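New rules for handheld gripper sessions start in June 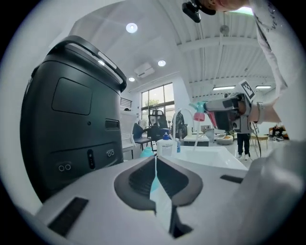

A recording session at the sink station, with a spray bottle held in the gripper.

From June, everyone who records household tasks with the handheld grippers will work from one set of rules. The rules cover how a session is set up, how it is recorded, when a take should be thrown out and how the people in the room are treated. They replace the three separate checklists used at Narkach, Kyei and the main site until now.

The change follows a review by Dzifa Ametepe and Kwadwo Tsikata, who went through 2,367 takes from the spring. They set aside 238 of them. Most of those takes showed a task done well enough. The trouble was in the records: a marker tag that had been put on at an angle, a task label that did not match what was done, or an object list left over from the session before.

"A bad take with a good label can be used for something," Ametepe said. "A good take with a bad label does harm, and it can sit there for months before anyone finds it."

Setting up

Tags are now checked before every session and again after any break longer than 11 minutes. A tag must lie flat on its mount, with all four corners stuck down. If a corner lifts, replace the tag. Do not press it back and carry on. Used tags go in the envelope on the supply shelf so that they don't find their way back onto a gripper.

Cables are the other thing to look at. A cable that hangs from a gripper must be long enough for the operator to reach every part of the station without pulling on it, and it must stay clear of the sink and the walking path. Where the cable is too long for the station, take up the slack at the wrist or the belt. Taping it to the counter is no longer allowed.

Wrist bands should be snug but comfortable. Sena Nutsugah, who trains new operators, asks people to open and close the gripper ten times before the first take and to speak up if anything rubs.

Bottles and liquids

Kitchen and bathroom stations get a section to themselves. Spray bottles, soap pumps and similar items may be used with their own labels left on, but the contents must be plain water unless the task sheet says something else. Any bottle that has been refilled gets a dot sticker on the bottom. Operators should treat a bottle without a dot as if it still holds the original product, and keep it away from the face.

Nozzles are pointed away from people, cameras and other equipment at all times, including between takes. If water reaches a gripper, stop, set it down on a dry towel and tell the session lead. Do not shake it dry and do not open the housing.

Items should be held the way a person would hold them for the job. For a trigger bottle that means a grip below the head, firm enough that the bottle does not turn. If the jaws mark or crush a container, retire the container and note it on the sheet.

People in the room

This part brought in the most comments when the draft went out. Anyone who may appear in a recording has to give consent in writing first, and that includes people who are only sitting nearby. Consent covers one site and one project. A person who has signed for Clillia has not signed for anything else.

Anyone can ask for a take to be deleted up to the end of the same working day, and they don't have to give a reason. After that, requests go to Adwoa Frimpong, who will reply in writing.

Faces are blurred before files leave the site. Names on badges, mail and screens are to be put out of view before the first take, because blurring does not always catch them. Phones stay off the work surface.

Throwing out a take

The operator decides during the session. If something feels wrong, say "scrap" out loud, return the objects to their start positions and begin again. There is no limit on scrapped takes and they are not counted against anyone. This was not clear in the old Kyei checklist, and some operators there had been finishing takes they already knew were no good.

A dropped object is a different matter. If the operator drops something and picks it up again in the normal course of the task, the take is kept and labeled as a recovery — those are useful, and we have too few of them. If another person picks it up, scrap the take.

Labels

Labels are written at the station straight after the take, by the operator, and checked by a second person before the objects are cleared. Use the words on the task sheet. If the sheet's wording doesn't fit what was done, write what was done and flag it.

Dela Odoi has moved the 896 object names now in use into a single list in Clandura. New objects are added there before they are used, with a short plain name and a size. Please don't make up your own spellings.

Training and questions

Current operators need to attend one short refresher with Nutsugah before recording under the new rules. New operators do the refresher plus two supervised sessions. The sign-up sheet is in Clandura, under the training tab.

Printed copies of the rules will be at each station. Corrections and questions should go to Tsikata, who will keep a list of changes and send it out with this newsletter.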